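The success rate is the least interesting number in your bin picking paper

Opinion. Posted 11/8/24

Quick one, written between two meetings, so forgive the state of it.

Jintana Limsakul sent me a draft last week with a table in it. Three methods, one column, percent of successful grasps. The new method wins. It always wins, that's why there's a table. And I sat there trying to work out what I'd learned and came up with very little.

My complaint isn't with Jintana, whose work is careful and who has heard all this from me in the hallway. It's with the column. We've all agreed, as a field, that one grasp attempt is the unit of measurement. Arm goes in, arm comes out, is there something in the fingers, yes or no. Add them up, divide. Done by lunch.

But a bin isn't a string of separate attempts. Each one changes the next. Push a rod sideways on attempt four and you've made attempt five easier, or you've wedged it in a corner where no gripper on earth gets under it. The column doesn't know. A failed grasp that loosens the pile counts as zero. A good grasp that buries the last three parts counts as one. That's backwards, or at least it's backwards often enough to bother me.

What I want reported is how far down the bin you got. Start with a known load, run until the thing is empty or the policy has given up, and tell me what was left and where. Call it clearance, call it whatever. We've been calling it that on the Osatero runs and it's changed what I think is hard.

What's hard is the end. The first half of a full bin is easy for nearly everything, including the dumb baseline (top-most point, straight down, close). Piles are generous. There's always something sticking up. Then it thins out and you're left with the flat stuff, the shiny stuff, the see-through stuff, spread over a scratched metal floor that looks more like a part than some of the parts do.

On our last comparison we ran 40 full loads per method, 16 objects a load. Per-grasp success put our two best methods close enough that I wouldn't bet lunch on it. Clearance pulled them well apart. Same runs, same logs, same afternoon's worth of coffee. One of them was picking up points early and then poking at the same corner over and over untill the attempt limit saved it. The other was slower at the top and just kept going.

A reader of the per-grasp table would have picked the wrong one. I would have picked the wrong one.

People will say, and Kaj Gunnlaugsson has said, loudly, that clearance is expensive. One bin gives you one clearance figure where it might give you twenty grasp outcomes. True. Error bars get fat. His other point is better: clearance mixes up perception and planning and the gripper and the walls, so when it drops you don't know who to blame. Also true! But per-grasp success mixes all those up as well, it just does it quietly. And you can publish both. Nothing stops you publishing both. Put the grasp number in the appendix where it can do less harm.

The second thing, and this is where I lose friends, is the objects.

Half the papers I review use a neat set of small boxes and cans with printed labels. Nice matte surfaces. Good texture. A depth camera loves them. Then the discussion section says "cluttered industrial environments" with a straight face. I've done it too, the Gredent paper had that exact phrase and our hardest item was a sponge.

Put a translucent cup in there. Put in a tape measure, a long thin rod, a metal ring that lies flat, something small and green and annoying. A mix nobody would design a gripper around. Scuff the bin. Then show me the last third of the run.
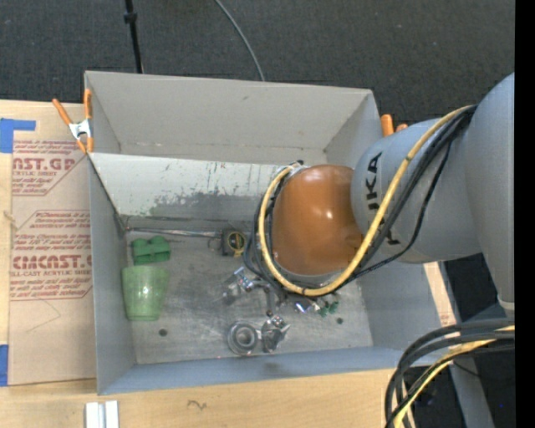 What I'd ask for as a reviewer

Not much, really. I've started pasting the same paragraph into reviews so I may as well put it here.

Say how the bin was filled. Dumped from a box, placed by hand, shaken? "Randomly arranged" is not an answer, I've watched people randomly arrange things and they leave gaps for the gripper without noticing. Since January we dump from a second bin and accept whatever lands, and our numbers got worse, and I trust them more.

Say when you stopped, and who decided. A person hitting the button because "it was clearly stuck" is a rule, fine, but write it down. Ours is 2 minutes without a pick. Arbitrary. Written down though.

Report what was left behind, by object. If the see-through cup is still in there every single time I want to know, that's a result. The Yammine group did this in a supplement and it was the most useful page in the whole thing, and it was a supplement.

Count touches on the walls. Corners are where policies go to die and the average hides it completly.

And please stop telling me the training set size as if it answers anything. We trained the Plumunov policy on more than 3,000 grasps and I can tell you it was excellent at the kind of grasp it had seen 3,000 of, which is to say high up, in the middle, on something chunky. Hardly any of that data came from a nearly empty bin. Of course it didn't. You refill when it gets low, picking goes faster that way. So the data skips the exact part of the job that the method will later fail at, and the metric skips it too, and everyone's happy.

That's the bit I'd fix first, before any architecture. Collect low. Let the bin run down and stay down – boring, slow, lots of misses, your throughput looks terrible. Keep the misses.

Jintana is rerunning her table with clearance in it. Kaj thinks we'll get a muddle and need twice the robot time to sort it out. He could be right about the robot time. I've booked it anyway.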